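Housekeeping Practice, Module 5
Handout: Vacuuming a Tiled Guest Room
Berchtold School of Hospitality, Rooms Division
Course leader: Elfriede Leitner. Practical instruction: Gion Oberholzer
Issued 9 Jul 2024
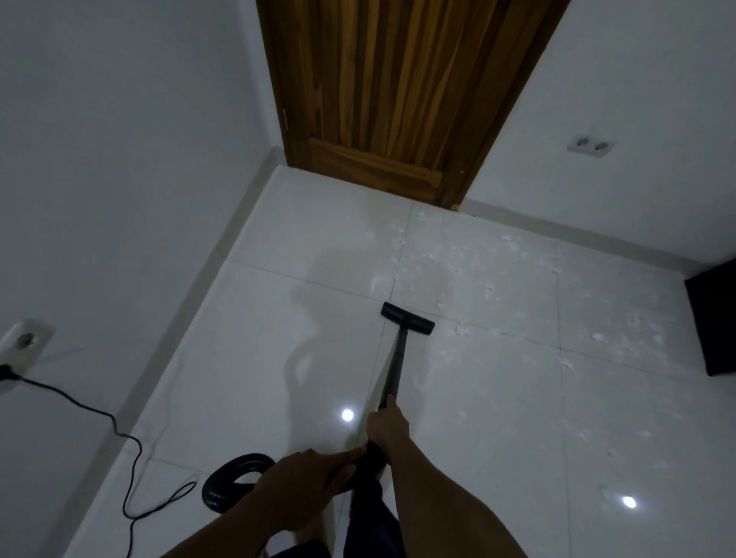
1. Purpose of the session

Students have already covered carpeted rooms in Module 4. The present session deals with hard floors, and in particular with large glossy tiles of the kind now fitted in many guest rooms and staff bedrooms. Such floors are easily cleaned but unforgiving. Dust and hair show against a white surface, and grit drawn along under a hose or a wheel may leave marks that cannot be polished out.

By the end of the session students should be able to prepare a room, lay out the cord and hose safely, vacuum the whole floor in a sensible order and leave the room ready for damp mopping.

2. Choosing a socket

The choice of socket settles the route of the cord for the rest of the task. In the room shown, the black plug is in the outlet low on the left wall, while the double socket to the right of the door is free. Either position may be defended, and students will be asked to give their reasons.

Points to consider:
– whether the cord will cross the doorway when a colleague comes in with linen;
– whether the far side of the room can be reached without pulling the cord tight;
– whether the plug can be removed by hand without leaning over furniture.

Guests' own appliances are never unplugged to free a socket. If none is available, the attendant uses the corridor supply and places the warning sign outside the door. Extension leads are issued by the floor supervisor only.

3. Cord and hose

A cord lying in loose curves is not in itself a fault. It should have some slack, and a cord pulled straight across a room is more easily caught by a foot. What matters is that the slack lies behind the person working and away from the coiled hose. Where the two run close together, they are separated before the machine is switched on.

The hose is uncoiled fully by hand and checked for splits at both ends. The cord is checked along its whole length. Any damage is entered in the equipment book and the machine is taken out of use, even where the fault seems slight.

4. Order of work

Begin at the point furthest from the door and work back towards it. Gebhard Fuchs, who taught this module before the present staff, had his students follow the grout lines, and the practice has been kept. The lines give a ready-made grid: one row of tiles is completed before the next is begun, with a small overlap at each pass.

The hard-floor setting, with the brush lowered, is used throughout. On the Fota machines this is the foot switch at the rear of the head. Students using the older Vandimico machines must change the head by hand.

Edges are done separately with the narrow nozzle. Dust gathers where the skirting board meets the tile, and the top of the board should be included in the same pass. Corners beside a door frame need particular care, as the wide head does not reach into them.

Low furniture is vacuumed along its base and, where there is a gap, beneath. Beds are moved by two persons. A student working alone does not move a bed – this rule applies in the practice rooms as well.

5. Finishing

Switch off at the machine, then at the wall where the socket has a switch. Take hold of the plug and not the cord. Wind the cord in even loops and hang the hose without sharp bends. Look across the floor from a low angle, against the light, before calling for inspection.

6. Assessment

The practical test takes 13 minutes per student and is marked out of 60. Safe handling of cord and hose carries the largest share of the marks, followed by edges and corners. Students who miss the test may sit it in August by arrangement with Annunziata Gatti in the Rooms Division office.

Flat closed shoes are required. Students should bring this handout and their equipment book to the session.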